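Search drills, clubs, players

How to Practice Penalty Kicks on Your Own

You don't need a keeper to get better at penalties! A goal, a bag of balls and one free evening will do it, and I love this session so much that I run it every Wednesday at Fairweather. 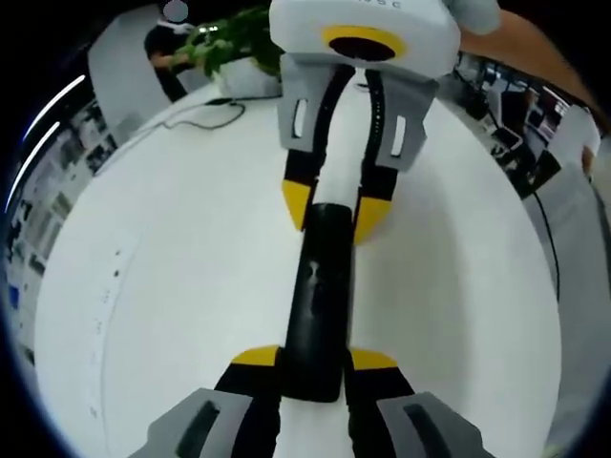
Words: Rosalinda Villanueva
Updated October | Filed under: Training > Shooting

Before you start, jog two laps and hit a few easy passes against a wall. Tie a bib to each post at knee height. Those are your targets (low and in the corner, every time).

Step 1. Set your run-up
Place the ball, take five steps back and one to the side. Use the same steps for every kick, even when it feels silly.

Step 2. Pick a corner early
Choose before you turn around and don't change your mind. Hit ten to the left, then ten to the right, with the inside of your foot. 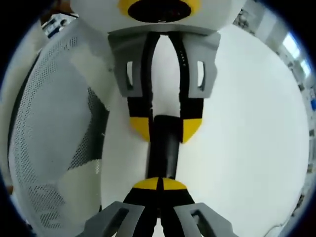

Step 3. Add tired legs
Sprint to halfway and back, then shoot right away. My first try at this was awful, three over the bar in a row! Keep going until you've taken 100 kicks over the week, and write down your misses.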